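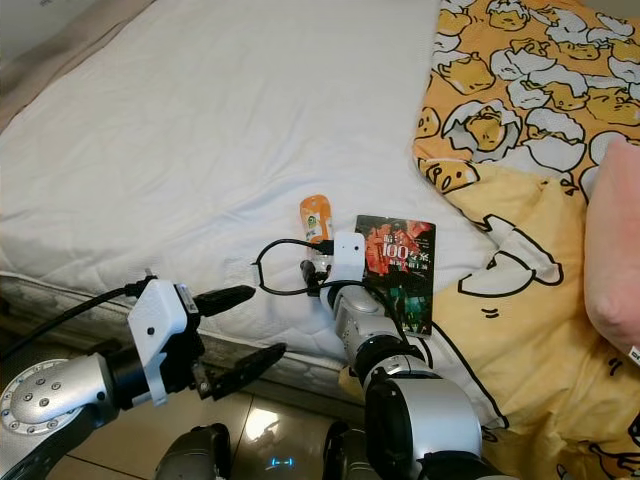 I put off buying a two-arm mobile robot for most of a year, mainly over money, and I wish I'd written down my budget worksheet sooner so other small labs could borrow it. So this is a review of the Kevmont two-arm kit from the point of view of the person who signs the purchase order. I run a small home-tasks group in Killville, we mostly do tidying and sorting, and I love this machine. The thing I'd get you to look at before the arms, though, is the cables. Each gripper has its own line plugged into the white housing, and on the right arm the slack makes a big loop that comes down over the mattress while the gripper is up next to the little orange bottle. Kevmont ships one length of cable, period. If your work is at bed height you will want to price a second set in a shorter length, plus clips, and put it in the first order so you don't pay shipping twice.

What you get for the base price: the two arms, the base, two grippers, a charger, a hard case and a decent paper manual (a real one, with a spiral binding!). What you don't get: spare fingers, a second battery, or any training. I ordered the spare fingers right away and I'm glad. The ridged pads on ours were fine for the first couple of months, then started to lose their bite on smooth plastic.

Now the numbers, because that's what I was hunting for when I was shopping. I set aside 3000 for everything that wasn't the robot itself. The extras came to 2637 in the end, and the largest piece of that was the second battery. The spare fingers, four pairs, were 312. Clips and the shorter cables cost me 40 from Wondora, who had them to me in two days. I'd spend all of it again. The leftover went into the jar for next year's pads.

Setup took an afternoon. The arms arrive already mounted, you bolt down four things, you charge it, and you run the homing routine from the tablet. I had it reaching for things by dinner time and I may have let out a small cheer. The motion is smooth, the joints hold position nicely, and the noise level is low enough that we take phone calls in the same room.

Bedroom work is where I've had the most fun with it. Soft surfaces are hard on a robot. Things tip over, blankets bunch up, and a flat item on a quilted pad doesn't give you much of an edge to get under. If that's your plan too, budget time as well as money. I'd allow twice the hours you'd give the same job on a desk. 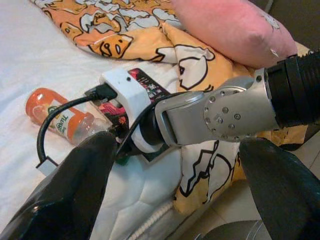 Should you buy the service plan in the first year? I'd skip it and keep the money for parts. The standard warranty already covers the joints and the base for twelve months, and the stuff that wears out (pads, cables, clips) isn't in the plan anyway. Year two is a different story and I've already penciled it in.

A few gripes. The wrist camera mounts are sold separately and the page doesn't make that very clear. The invoice lumps the base and arms into one line, so if your office wants them split for depreciation, ask before you pay - it took me until March to get a corrected copy. And the tablet app has a button labeled Ok that sometimes means "save" and sometimes means "start moving." I've learned to read the screen twice.

Would I order it again? In a heartbeat, with the second battery and the short cables in the cart from day one. If you can only afford one extra, get the battery.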